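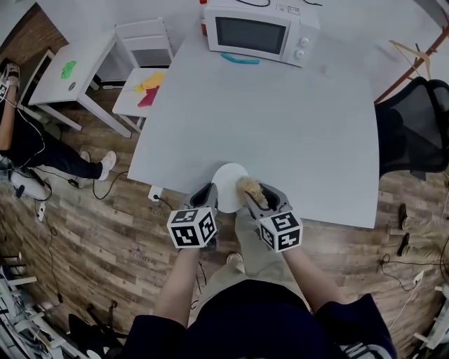
Recording with hand-held grippers: frequently asked questions

Room rules and good practice for operators at Steduria
Last revised May 3, 2021. Questions about this page go to Monique Guérin.

Who has to follow these rules?

Everyone who records in the kitchen room, also guests from Stanwood and students who come only for one afternoon. If you only watch, you need to read the parts about the floor and about stopping.

Do I need training before my first session?

Yes. You make 3 practice sessions together with a trained operator, and after that Evaristo Leone or Jade Pearce signs your sheet. The practice recordings are not kept. If you did not record since September, please make one practice session again.

What should I wear?

Closed shoes, always. Long sleeves must be rolled up above the wrist or fit tightly, so that they do not cover the markers. Take off bracelets and big watches. The colour of your clothes is free, but a printed pattern of black and white squares is not allowed near the markers.

May I touch the marker cubes?

Only by the edges. Grease from the fingers makes the print shiny under the ceiling lights and then the tracking becomes poor. When a cube is loose or a corner of the print comes up, stop and tell the session lead. Do not repair it with tape by yourself - a cube which is moved by a few millimetres needs a new calibration.

How do I hold an object correctly?

Close the jaws slowly until the object does not slip, then stop closing. Soft things are more difficult than hard ones because you can press them very much without noticing it. Look at the object and not at your hand.
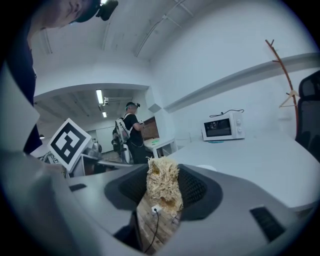

View from a hand-held gripper, with pale fibrous material at the opening.

Can I use real food?

No. We use toys, sponges and other dry items from the box. The microwave is there for opening and closing the door and for turning the dials. Nobody heats anything in it, also not the lunch.

What are the rules for cables?

A cable may lie on the floor during a session if it is needed for this session, but the session lead must know where it goes. Before you start, walk your path one time without the grippers. Do not pull a plug by its cable. Adapters which are not used go back to the shelf, and this includes the small ones which everybody forgets.

How many people can be in the room?

The session lead decides this and writes it in the plan. If two operators record at the same time, each one keeps to the own side and says aloud "crossing" before walking behind the other. A person who sits on the floor has to say so to the others, as someone with a headset sees badly what is near the feet.

How long may I record without a pause?

One block is 72 minutes at most, with the setup included. After a block you put the grippers down and take off the headset and the backpack. If your wrist hurts before this time, stop earlier. You do not have to explain it and the block is still paid in full.

When must I stop at once?

Stop if someone says "stop", if you feel dizzy, if a finger comes between the jaws, or if you hear a part crack. Put the gripper on the table with the jaws open. Prys Gape must get a short note on the same day, also when nobody was hurt.

What do I do with a failed attempt?

Keep it and mark it as failed in Pumadari. Please do not delete it. In the last check we went through 4,000 attempts and 1,206 had the wrong mark or no mark, and correcting this took much longer than the recording of them.

Will my face be visible?

It can be, in the view of the other operator. Each person in the room signs the consent form first, visitors too. If you change your mind later, write to Delyth Lougher with the date and the block number.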